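Buy the boring stuff first

Every December I get a version of the same email. Somebody has money to spend before the year closes, somebody else has seen a demo, and could I please tell them which arm to get. Mererid Wynne over in Plillville sent me this year's, and she at least had the decency to attach a spreadsheet. One arm, one very nice controller, and a single line at the bottom that said "misc, 725 dollars."
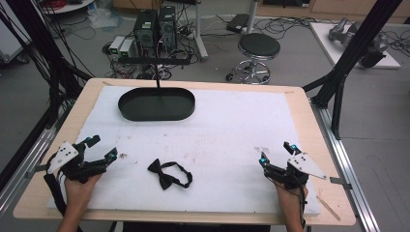 My whole argument is with that line. Misc is where the work happens! You can own the best arm in the state and still spend your days at a table, moving ordinary things by hand so the machine has something to learn from. A bow tie and an oval tray on a sheet of white foam, a gripper strapped into each hand, cables hanging off both of them - that's a day's work, and hardly any of it shows up in a quote. Who priced the foam? Who priced the marker plates, or the hours?

I went through our own receipts in July, expecting the hardware to win by a mile. We had 44 separate orders under 20 dollars. Finger pads, clamps, cable ties, more cable ties.
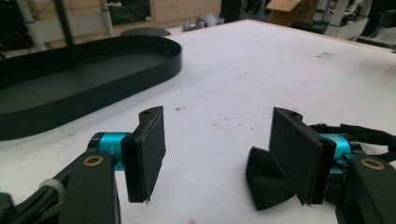 And those small orders are the ones that stop you cold. When we ran out of pads, we waited on Pritchard for a box that cost 286 dollars with shipping, and the expensive gear sat there being expensive. Mererid's quote from Zimuris had a Covik service plan in it for 580 dollars a year (fine, I'd keep it) and no spare parts at all. I told her to hold off on the fancy controller, double the misc line, then double it again, and buy two of anything that touches the table.
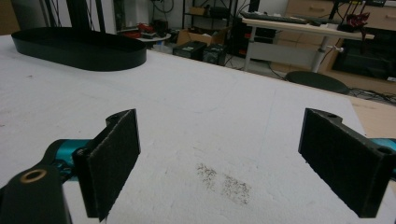

Dark grains on the tabletop, between the gripper pads.

Oh, and put cleaning supplies in the budget - their own line, please, with somebody's name next to it. Mererid says her boss will laugh at that one. Let him laugh, as long as he signs it.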